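Packing Light for a Cold Place

2020-12-15

My mother packed for every trip as if we might be asked to stay. Two suitcases each, a hamper for the car, a separate bag just for shoes, and then a plastic sack of "extras" that nobody was allowed to open until we got there. I grew up thinking this was how everyone traveled, and it took me a good many years (and one very sore shoulder) to start doing it differently.

So when I started planning my winter stay in Floltville, which I'm hoping to make in January if everything stays on track, I promised myself one bag. One! It's 11 days, it will be bitterly cold, and my friend Brynhildur Eyvindsson, who has lived up there half her life, laughed so hard on the phone that she had to put it down and come back. She told me I'd be wearing the same sweater the whole time and that everybody else would be too, so I might as well pick a good one.

I took that to heart. I have been laying things out and putting them back for a good week now, which my husband Gervasio finds very entertaining. He packs in the time it takes the kettle to boil and always forgets his toothbrush.

What I've come around to is thinking in layers. Something thin next to the skin, something warm over that, and something to stop the wind. You can mix those up in all kinds of ways, and if one gets wet you aren't left with nothing. My old habit was to plan by outfit, a whole set of clothes for each day plus one for dinner, and that's how you end up with a suitcase you can't lift onto the train.

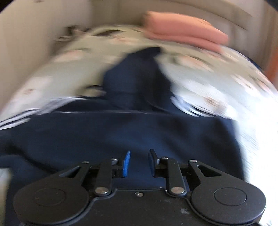
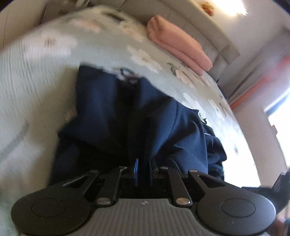 Color turns out to matter much more than I thought it would, and I wish I'd figured that out when I was younger and still buying orange pants. If everything you bring goes with everything else, you can get by on about half as much. I've settled on dark blue for nearly all of it, with a gray scarf and one red hat so that Brynhildur can find me at the station. Navy like the piece lying on the bed there is just right, because it hides a coffee spill and looks decent enough for supper at someone's house. I did try doing the same with black a few years back, but I spent the whole vacation picking lint off my sleeves and feeling like I was on my way to a funeral.

Then there's the question of folding or rolling. Urs Aebischer, who used to run the luggage counter at the department store when I worked upstairs in linens, was a folder to his bones. He would take a dress shirt and turn it into a little square you could have mailed. I'm a roller, mostly, though I fold anything with a collar. Sweaters I lay flat on top at the very end, and I push the socks down into my boots, where they keep the boots from getting squashed too.

Shoes are still my weak spot. I'm wearing the boots on the train and bringing one pair of soft indoor shoes, and I keep sneaking a third pair in and then taking it out again. As of this morning it's out. We'll see.

I did buy one new thing, a little drawstring pouch for creams and pills and so on, 25 dollars, which felt like a lot for a pouch. But I've been using a bread bag for that job since our trip to Brelteritz and the bread bag has finally given up. The pouch has a loop, so you can hang it off a hook in somebody's bathroom and not take over their whole sink.

I'm still undecided on books. Kaj Thygesen from my reading group keeps telling me to load everything on a tablet, and I know he's right about the weight, but I like a paperback on a train and I like leaving it behind for the next person. I think I'll bring one fat one and trust that Brynhildur has shelves.

If any of you have been that far north in the dead of winter, I'd love to hear what you wore on your hands. I've got thin gloves and I've got mittens, and I can't make up my mind whether to wear the one inside the other or just buy something proper before I go.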